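Section 4. First Practice Session: The Snack Exercise

You have unpacked the Javow hand-held gripper kit, charged both units and paired them with the Forkach recorder (Section 3). You are now ready to move small things from one place to another, much as you have been doing without assistance since childhood. Set aside around 30 minutes.

4.1 What you will need

Two charged grippers, left and right.
A table you can walk around.
A shallow tray with a rim.
A mixed pile of packaged snacks, unopened. Crisp bags, flat packets and long thin wrappers all behave differently, so buy a variety and keep the receipt out of sight of whoever signs expenses.

CAUTION: Do not practice on glass jars, eggs or anything with sentimental value.

4.2 Setting up

1. Place the tray toward the far side of the table and the snacks in a loose pile nearer to you.
2. Wipe both lenses with the cloth supplied. Your sleeve is not the cloth supplied.
3. Hold each gripper by its handle and squeeze slowly until the pads meet, then release. Do this 3 times per hand. If one side lags, see Section 7.
4. Press Record. The light turns steady green. A blinking light means the recorder is still thinking, and shouting has no effect on this.

4.3 Picking and placing

5. Choose one package. Bring the open jaws down with a pad on each side of it.
6. Close until the film just begins to give. Puffed bags should be held by the body or by a seam, flat packets by an edge.
7. Lift clear of the pile before you move sideways. Dragging a bag through its neighbors teaches the software to do the same, and it will learn this much faster than anything you want it to learn. 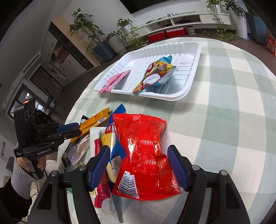 8. Carry the package over the rim, lower it and open the jaws fully before you pull back. Packages may lean on the rim or on each other. Tidiness is not scored.
9. Repeat until the pile is gone, then press Stop. Two people may share the table if they agree beforehand on who takes what. Henrike Fuchs and Jörg Eichhorn of our test team did not agree beforehand, and the recording is now used in training under the title "Negotiation."

NOTE: Work at the speed you would use to unload groceries on a good day. Our fastest tester, Rüdiger Seidel, cleared a pile in 47 seconds, and every grip in the session had to be thrown out.

4.4 If something goes wrong

The package slips out. Reopen the jaws, start again from step 5 and leave the recording running. Dropped items are useful data.

The package pops. Stop recording, clean the pads with a dry cloth and check the hinges for crumbs. Crumbs are not covered by the warranty – we have been asked.

The recorder shows Error 26. A lens has lost sight of the jaws. Look for a thumb.

Your wrist aches. Put the gripper down and take a break. The next session can wait until Monday.

CAUTION: Do not eat from the practice pile while recording. The software counts packages at the start and at the end, and it will ask you to account for the difference.

When the session has uploaded, continue to Section 5, Soft Fabrics and Socks.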